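Fórum do Clube de Robótica Dendport
Tópico: Projeto Clinus, definição da abertura da garra manual
Respostas: 4

coord_dendport escreveu:
Prezados membros, solicita-se à equipe de mecânica que se manifeste sobre a abertura da garra antes da entrega do relatório parcial, em dezembro. A proposta em vigor fixa o limite em 102 mm. Os dedos impressos em verde-escuro permanecem os mesmos da versão 3.
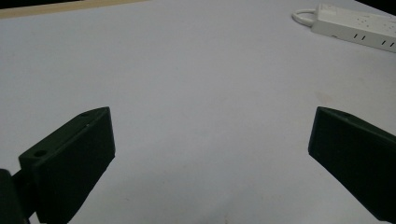
Bai respondeu:
Discordo do limite proposto. O regulamento da mostra admite peças menores, e uma abertura ampla prejudica o controle no fechamento. Sugiro que se adote o valor da versão anterior.

mecanica_b respondeu:
Com a devida vênia ao colega, a versão anterior não comportava as caixas da segunda prova. Registramos 189 tentativas na bancada, e as falhas se concentraram justamente nessas peças. A equipe é favorável à manutenção dos 102 mm.

Bai respondeu:
As tentativas foram feitas com a mola antiga. Requeiro nova série com a mola Dronis antes de qualquer deliberação.

coord_dendport respondeu:
Defere-se o pedido. A nova série terá cerca de 12 tentativas por peça, com registro na planilha comum. Os arquivos dos dedos não devem ser alterados até a publicação dos resultados neste tópico. A bancada estará disponível a partir das 14h.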